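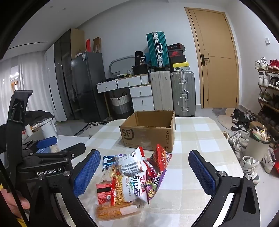

*Snack bags on the checked tablecloth.*

Sat 11 November

## Looking after tablecloths (and the table underneath)

I've been meaning to write up my tablecloth notes for ages, and a wet weekend in Wallolham with the heating on seems as good a time as any. I grew up with a cloth on the table every single day and I still can't eat at a bare one. It feels like sitting in a waiting room.

So this is how I wash, dry, store and generally fuss over mine. Most of it I learnt by ruining things.

### Picking one you'll really use

Go for a pattern. I know plain white looks gorgeous when it's fresh out of the cupboard, but one spoonful of gravy and you're looking at that spoonful for the whole meal. Checks are brilliant for everyday. Small crumbs vanish, faint tea marks vanish, and you can use the lines to get the thing straight on the table (I line one stripe up with the long edge and leave it at that).

Measure the table before you shop. Then add your drop, twice, once for each side. I forgot the second bit when I bought a lovely heavy one at the market in Narncombe and it hung down on one side and barely reached the edge on the other. It's now two aprons and a peg bag. About a hand and a half of drop suits us. Any longer and it ends up in people's laps.

Wash a new cotton cloth before you decide it fits! Mine have nearly all shrunk a bit the first time.

### Crumbs

Please don't shake it out of the front door on a windy day. I fold the four corners into the middle, carry the whole bundle outside and let it go over the flower bed. For in-between meals a dry pastry brush and a dustpan does the job, and it gets into the weave much better than a damp cloth, which only turns biscuit crumbs into paste.

### Stains, in the order I get them

**Tea and coffee.** Cold water straight through the back of the stain, so you push it out the way it came in. Then a little washing-up liquid, leave it 10 minutes, rinse. If there was milk in the cup, do it twice.

**Grease off crisps, butter, chips.** Washing-up liquid again, neat, rubbed in with a finger while the cloth is still dry. Water first makes it harder work. For old greasy marks I cover them with bicarb, leave it overnight and brush it off in the morning before washing.

**Chocolate.** Let it set! Everyone goes at it with a hot cloth and spreads it about. Put something cold on it, lift the lump off with a blunt knife, then soap and cool water.

**Red wine.** Blot, don't rub. Cold water, blot again, and into the machine as soon as your guests have gone home. I've tried salt and I've tried white wine, and as far as I can tell the salt makes you feel busy and the white wine is a waste.

**Candle wax.** Freezer for the cloth if it'll fit, or a bag of frozen peas on top if it won't. Crack off what you can. Then a warm iron over brown paper, moving to a clean bit of paper each time.

Check every stain before the cloth goes anywhere near the tumble dryer. Once it's been through the heat it's there for good, or it always has been with mine.

### Washing and drying

I do cotton ones at 40 with the colours, with plenty of room in the drum. A big cloth crammed in with towels comes out like a rope and you'll be ironing until bedtime. Easy-care ones go on a cooler, shorter wash and get hung up the second they're done.

Peg along the hem, never at the corners, or you get little ears. In winter I hang mine over two doors with an old sheet underneath. Take it down when it's still slightly damp, pull it square with someone holding the other end, and half the ironing is done already.

### Ironing (the bit I used to skip)

Iron it on the table. Put a thick blanket down first, then an old sheet, and work from the middle outwards. It takes me 20 minutes, radio on, and there's no great big cloth dragging about on the floor. Do check your blanket is thick enough, especially on a polished table. I have one pale ring that says mine wasn't.

### What goes underneath

A felt liner is worth every penny. It stops plates clattering, it stops the cloth skidding, and it gives you a moment's grace when somebody knocks over the squash. Cut it 2 inches smaller than the table all round so it doesn't peep out. Mine came off the end of a roll and the edges haven't frayed in over 10 years.

### Putting them away

Roll, don't fold, if you've got the space. I use the long cardboard tubes from wrapping paper with a bit of clean tissue round them. If you do have to fold, fold it differently each time or you'll get a permanent crease with a grubby line along it. The best cloths get a wash before they come back out at Christmas as well, even if they went away clean. They always smell of cupboard.

Next on my list is the oilcloth in the back kitchen, which has gone sticky along one side since July. I've tried vinegar and I've tried warm soapy water. If you've had any luck with something else, do tell me!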